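This site uses cookies to keep you signed in and to count visits. Accept | Manage preferences

You are reading the November letter. Not on the list yet? Enter your email at the bottom of the page.

The Great Garage Sort, part two

When I wrote last time I had just opened the side door of the garage, looked in, and closed it again. A lot of you wrote back (thank you!) to say your own garage, attic or spare room was in the same state, and several of you wanted to know if I had gone back in. I have. It took most of the fall, and I'm still finding picture hooks in my coat pockets.

We moved to Nastthorpe with far too much stuff, and the garage was where anything went that didn't have a room yet. Then it stayed there. Christmas lights, paint, the good suitcase, the bad suitcase, a bread machine from my Ernora phase that I used for one winter and then couldn't look at. My husband's plan was to rent a dumpster. Mine was to go slowly and keep notes, and I won that one, though I did have to promise I'd be done before the first snow.

The thing that helped most was the 5 minute rule, which I stole from a reader in last spring's mailbag. You take one thing off the floor, you give yourself five minutes to decide, and if you're still holding it when the timer goes off it goes in the donate pile. I thought I'd hate it. I loved it! I got rid of a fondue set, two lamps and a box of cords that fit nothing we own. I also gave away a cooler and then needed a cooler the very next Tuesday, so it isn't a perfect system.

Then came the question of where to put what was left. I had always used cardboard, whatever came home from the grocery store, and half of it had gone soft at the bottom. Cardboard is fine for a move and terrible for a garage. So this year I spent some money. I looked at the Fladotent shelves first, which are very handsome and come in a nice dark green, but the whole wall would have come to $308 and I couldn't make myself do it. I ended up with a plain metal rack from the clearance aisle at Aguirre for $40, dented on one side, and I turned the dent to the wall. The rest of the budget went on bins.

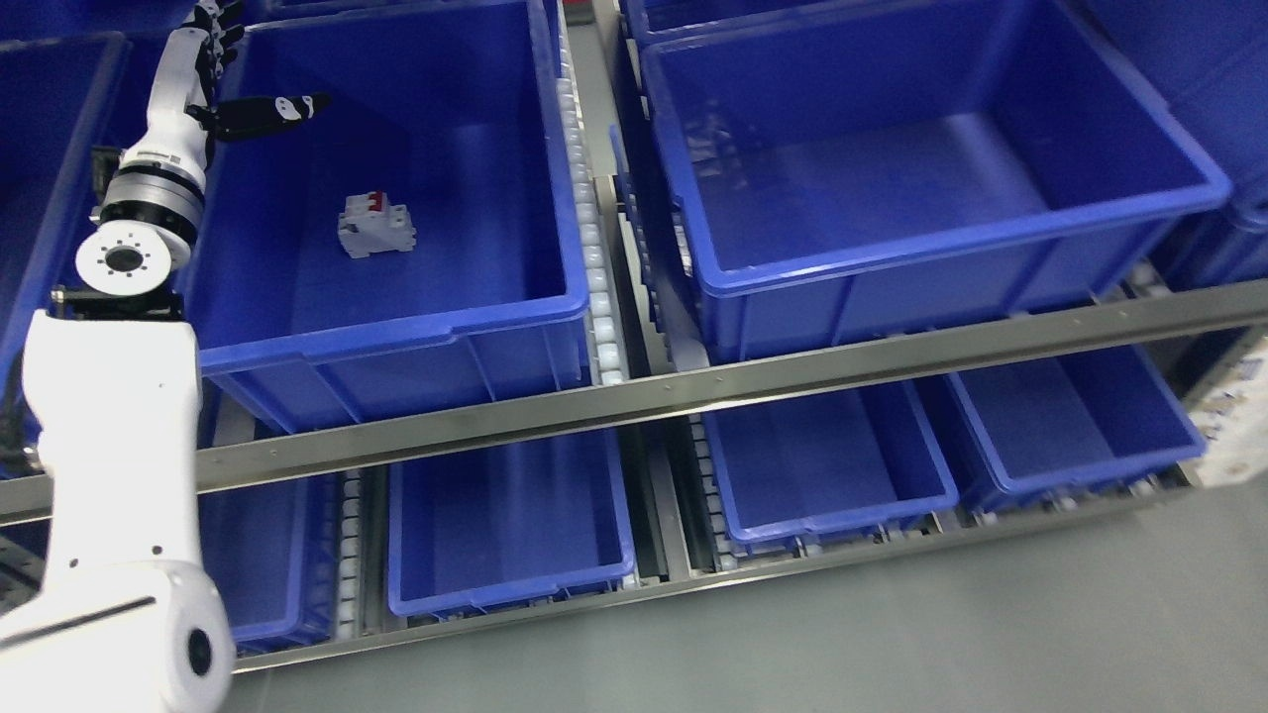
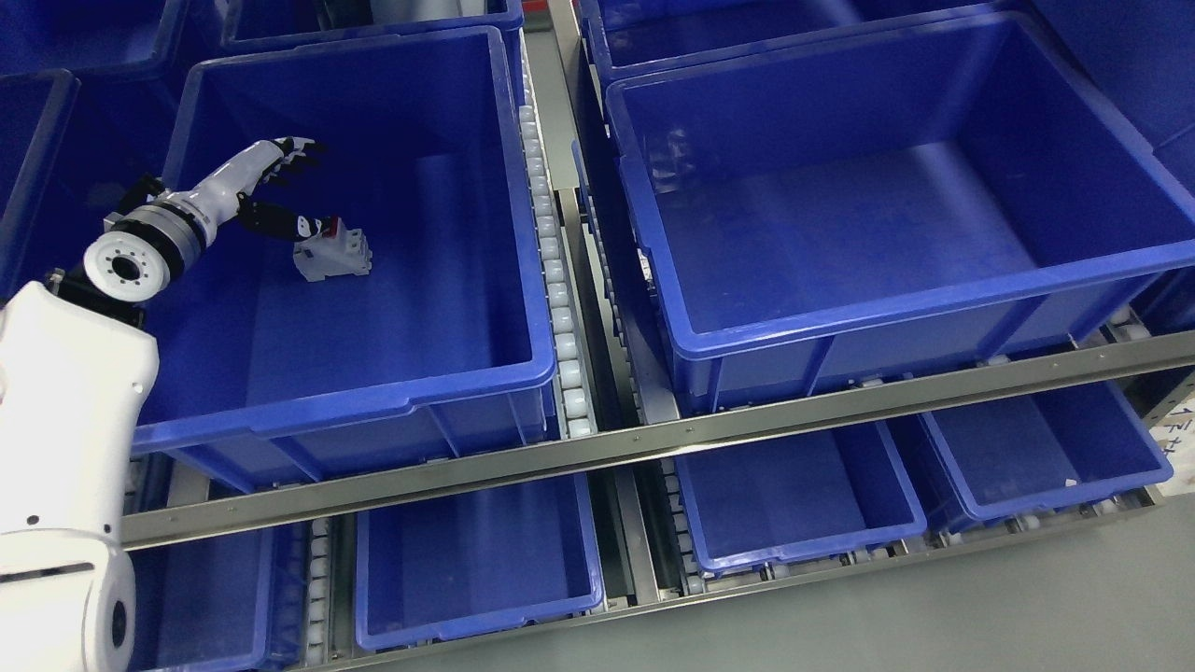
Big blue plastic bins are the kind I keep telling you about.

A few things I learned about bins, the hard way in most cases. Buy them all the same size, even if a bigger one is on sale. I have one odd one and it drives me up the wall every time I try to stack. Don't fill a large one with books or magazines, or you will never lift it again (ask my back). Get them with handles you can really get your fingers under. And put the label on the short end, the one that faces you on the shelf. I put all of mine on the lids, stacked them, and had to start over.

For labels I just use masking tape and a fat marker. I know some of you have label makers and I'm happy for you. Mine say things like CAMPING and WINTER HATS and one of them says MISC, and I know, I know. Everybody gets one.

Heavy stuff goes low and light stuff goes up top, so the bottom shelf is paint and tools and the top is holiday things and sleeping bags. I left one spot open on purpose, for whatever wanders in next. It lasted nine days before somebody put a soccer ball, a bag of birdseed and a broken umbrella there.

The very last box I opened was full of photos, and of course that was the end of that weekend. I sat on an upturned bucket and looked at every single one. By the time I came in for supper it was dark and I'd sorted nothing. They're in a box in the hall closet now, out of the damp, and I'm saving them for January when there's nothing on television.

Anyway, both cars fit again, or the one car and the mower do, and I can walk to the freezer without turning sideways. That alone was worth it. Next month I'm doing the linen closet, so if you have a way of folding a fitted sheet that works for a normal person, please send it to me. I've tried the one where you tuck the corners into each other and I end up with a ball every time.

Also, the freezer list printable from last month had the wrong link. It's fixed now, so go ahead and try again.

We're up to 1026 readers, by the way. Hello to all the new ones!

Sign up for the monthly letter. We will never share your email address. Unsubscribe at any time.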